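Notebook, two-arm cell, summer robotics project
Jul 24, 2024 – Sólveig Frandsen writing, with notes from Emlyn and Yolanda

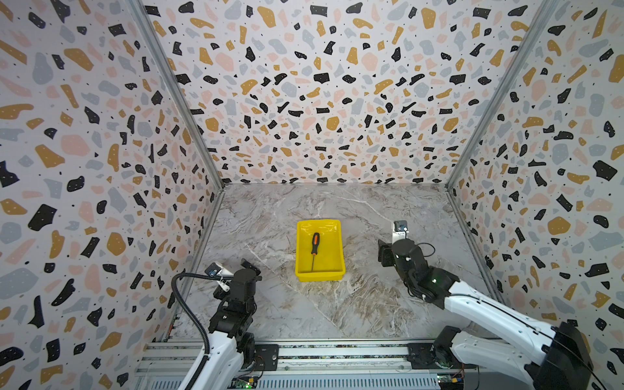
Where we are

Screwdriver day! We've been stuck on foam blocks since June and I think everybody was ready for a thing with an actual shape. The task for the Illport demo is the handover: one arm picks the screwdriver out of the yellow tray, the other takes it, and it goes back in with the handle at the far end. Sounds like nothing. It is a lovely hard problem and I'm having a great time with it.

Consuelo wanted to begin with the tray itself (both grippers on the rim, lift, set down) and I talked her out of it for now. We can come back to it once the handover is boring.

Start pose

We settled on a start pose and I want it written down because we lost half of last session arguing over it. Left wrist just left of the tray, level with the front edge, fingers pointed down at the floor. Right gripper on the other side, fingers facing the tray. Tray with its long side running front to back. Screwdriver lying inside, handle at the far end, shaft toward us. A bit of an angle is fine, in fact please leave some angle in! If we always lay it dead straight, the policy will learn dead straight and then fall over in front of visitors.

Saved as start_B. Please don't overwrite start_A, Yolanda's calibration script still calls it.

Picking it up

First tries went for the shaft. Bad idea. It's thin, it rolls, and the fingers end up so low that they scrape the bottom of the tray. Emlyn said go for the handle, and the first handle grasp came up clean. Much cheering. The second one came up too, but with the shaft swinging down, so by the time the other arm arrived the thing was hanging at an angle nobody had planned for.

What helped:
Grip nearer to where the handle meets the shaft, so it balances better.
Close slowly for the last part. Consuelo cut the closing speed to 40 percent and the little kick at contact went away.
Lift straight up until clear of the sides, then rotate. Rotating early clips the tray and drags it along the marbled floor. I did this twice and had to put the tray back both times.

Cameras

Both wrist cameras are running. The view from the left one was tilted compared to last week's recordings, so Yolanda loosened the mount, squared it up and redid the hand-eye calibration. Error is back to where it was in June. If you bump a wrist, say so in this notebook, even if it looks fine afterward.

I had worried about the speckled walls. All those flecks of black and yellow looked like trouble for the tray detector, which was Hortensia's very simple color threshold. It did grab some mustard flecks as "tray" at first. She added a minimum area and a floor mask and now it finds the real tray every time we've tried. Nice and cheap fix. The walls stay, I've grown fond of them.

Cables

The black conduit on the left arm makes a big loop off the wrist. Watch it when the wrist turns past the halfway point, it wants to catch on the arm. Emlyn put a soft limit on that joint. It's in the config under wrist_roll, with a comment, so please read the comment before you raise the number.

Data

Goal is 100 good demonstrations of the full handover before we train anything. Pickup only doesn't count toward that. Hortensia is keeping the log and will mark the failures too – I'd like to keep those, they might be useful later and disk space is the one thing we have plenty of.

To do next

Consuelo: slow-close setting into the shared config, right now it's only on her laptop.
Emlyn: check the bolts on both mounting plates before we start recording.
Yolanda: timestamps, the left and right camera streams still drift apart on long takes.
Hortensia: try the detector with the room lights off.
Me: write up the handover pose and ask about a second screwdriver with a fatter handle.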